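Hullberg Teltska Two-Arm Teaching Kit

Remote control and hand guiding for two-arm robots with multi-fingered hands

Item status: in stock, ships from our Wukbridge warehouse

The Teltska kit lets one person show a two-arm robot how to do a job. The operator wears a pair of gloves and a headset, moves as they normally would, and the robot's arms and hands follow. Every run is saved with the camera view, the joint positions and the finger positions on one clock, so the files can go straight into training.

Most of our customers use it for household and kitchen work: opening drawers, moving bottles and jars, passing an item from one hand to the other before putting it away. Handovers are hard to script. With the kit, the operator just does the handover, and the software records what both hands were doing at each moment.
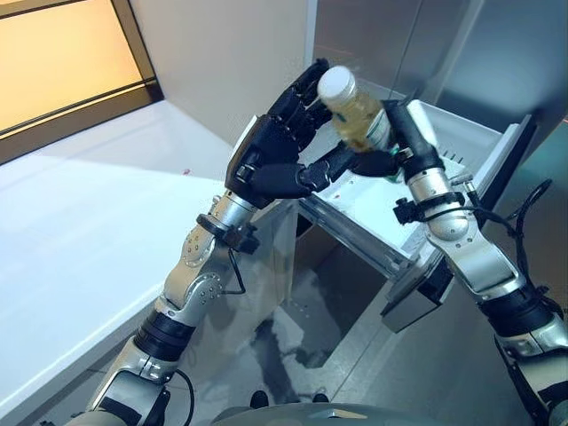
Hand guiding is included as well. Switch the arms to free mode with the foot pedal, take hold of the wrists and move them where you want them. Press the pedal again to store the position. Many teams set the starting pose by hand and do the rest with the gloves.

What's in the box

Gloves, one pair (small, medium or large)
Headset with 8-foot cable
Foot pedal
Control box and power supply
Mets recording software, 2 seats
Emergency stop button

Recording

The control box stores 2,276 runs of average length before it needs to be cleared. Runs can be trimmed, tagged and deleted from the Mets review screen. A failed run can be kept and marked as failed. Export is by network or USB drive.

Setup

Plan on half a day for the first setup. Glove calibration takes a few minutes and has to be repeated for each new operator. New operators usually need some 2 hours of practice before their runs are worth keeping. Keep people out of reach of the arms while remote control is on, and keep the stop button next to the operator.

Not included

Robot arms, hands, mounting stand and workstation. Check the compatibility list before ordering, as older hands may need a different adapter cable.

Warranty and service

Parts and labor are covered for 2,000 operating hours. Glove sensors wear out with use and can be replaced separately. For quotes and bulk orders, contact Mererid Ellis in sales. For compatibility questions, contact Ignacio Mercado in technical support.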